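I bought the Vimlow standing desk in April because my old desk was a door. I mean that literally. It was a hollow-core door on two filing cabinets, it had served me through one career and most of another, and it still had the hole where the knob used to go, which I told visitors was for cables.

The Vimlow costs 798 dollars before delivery. For that you get a top, a frame with two motors, a control pad with up and down arrows, and a bag of bolts that contains exactly as many bolts as you need, so drop one at your peril. I dropped one. It went down the heating vent and I drove to the hardware store in my slippers.

Assembly is supposed to take an hour. It took me the better part of an evening, a good deal of which I spent lying on the carpet under the crossbar, reading step 3 over and over. Step 3 shows the left leg and the right leg as identical drawings and then warns you, in capitals, not to mix them up. There's a small L stamped on the inside of one bracket. I found it after I'd put everything together the other way.

Once it's up, though, it's a good desk. The top is white, rounded at the corners, and big enough that I've stopped stacking things on the printer. I was worried about the white. My sister, who has opinions on furniture and a sofa from Onen that no one is allowed to sit on, told me white would show every crumb. She's right. I now know how many crumbs I produce, and I've had to rethink the toast situation.

The motors are quiet going down and less quiet going up. Mine makes a sort of polite groan near the top, like a man getting out of a low car. It takes the weight of two monitors and a lamp without complaint. There is some wobble at full height if you type the way I do, which Pilar Ibarra, who sits on the other end of a lot of my video calls, describes as "arguing with the keyboard." She says my face bounces. At sitting height it's solid as a church.

I did look at others first. The Benix is cheaper, at 600, and has a drawer, and I came very close. But the drawer hangs down right where my knees go, and the showroom model had a crank. I asked the salesman whether anybody cranks. He said people crank for the first week. The Yap is the handsome one, with a walnut top and an app. I don't want my desk to have an app. I don't want it to send me a notification saying I've been sitting since lunch, when I'm perfectly aware of that and was enjoying it.

Cleaning is the part I'd been dreading, and it's fine. A soft cloth and warm water will do for most of it. Coffee rings come off if you catch them the same day. A ring I left over a long weekend needed baking soda and a little shame. The manual forbids anything abrasive, and also forbids "prolonged leaning," which I have chosen to ignore.

White top, blue cloth.

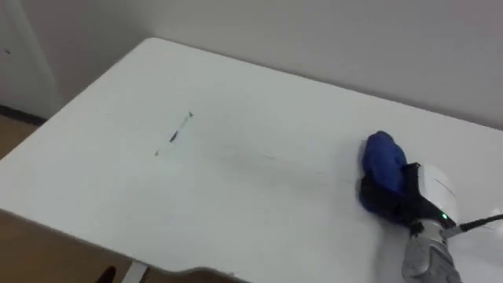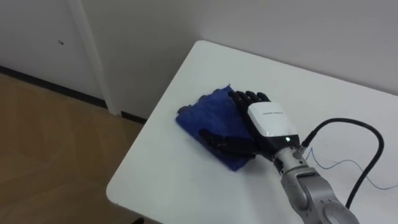
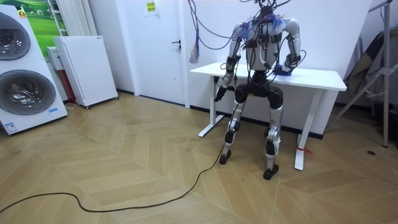 The control pad deserves its own complaint. It has three memory buttons, and to save a height you hold down M until it beeps, then press a number before it loses interest. You have roughly a heartbeat. I've got sitting height on 1 and standing height on 2, and on 3 I have a height I saved by accident that would suit a tall child. I hit it at least once a day. The desk sets off with great purpose and I stand there jabbing at the arrows while my tea heads for the floor.

Do I stand more? A bit. Mornings, mostly, and during any call where I expect bad news. By mid-afternoon I'm back in the chair with everyone else. My back is better, though I also bought new shoes that month, so I can't say which of them should get the credit.

The cable tray is sold separately and is a strip of bent metal with two screws. Skip it and use a shoebox. Buy the desk if your knees are long and your patience with bolts is decent, and put a towel over the heating vent before you open the bag.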